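Fledlow Forum > Grippers and End Effectors > Finger pads slipping on carton board

mtan_cell2
Hand-held parallel gripper, two black plastic fingers, pins near the top. On single-wall corrugated the pads creep down the edge under load. Swapped the pads on 5th May and the creep came back after 200 closures. Jaw force is set at 14 N. Before I raise it, what are people checking first?

carla_s
Parallelism. Close the fingers on a feeler gauge at the tip and again at the root. If the tip is tight and the root is open, you are gripping on a line and pad material will make no difference.

duan_x
Agree on parallelism, disagree that pads make no difference. Flutes crush unevenly on bare board. We put a strip of foam or paper at the contact zone for setup and take it off once force is dialed in.
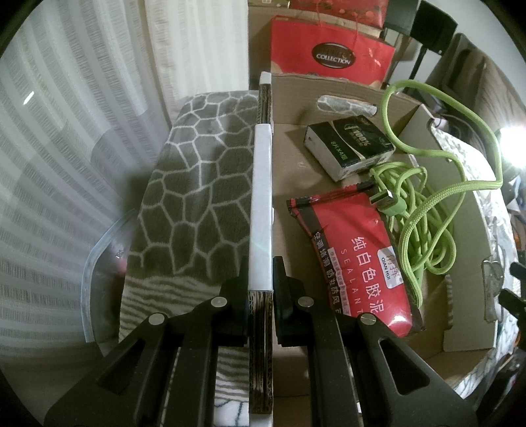
What should be done to the pins before the fingers are realigned?
Wipe them dry, check each one for side play by hand, and replace any pin that rocks. Aligning over a worn pin only moves the error to the other finger.

mtan_cell2
Gauge result: tip tight, root open by 0.2 mm. Left finger only. No play in the pins that I can feel.

g_lu
Then the finger is bent or the mount screws were torqued in the wrong order. Loosen both, close on a flat block, tighten alternately. The Ponotden manual has you tighten the upper screw fully first. I don't follow it.

carla_s
The manual order is fine if the mount face is clean. I've done it that way at 1,035 cycles and again much later with no shift. Burrs on the face are the usual cause.

g_lu
It is fine on the metal fingers. On plastic the upper screw pulls the finger over before the lower one seats.

duan_x
Foam also hides this fault. If you only ever tested with foam on, you would not have seen the gap. Retest bare.

mtan_cell2
Retested bare after loosening and tightening alternately on a block. Root gap is gone. There was a burr on the mount face as well, so I can't say which of you was right. Force still at 14 N, no creep over the first 200 closures. Leaving it there.

carla_s
Mark the screws with paint and check again at the end of May.

mnaidu
Same gripper here, same side. Which block did you close on, the Mao one or your own?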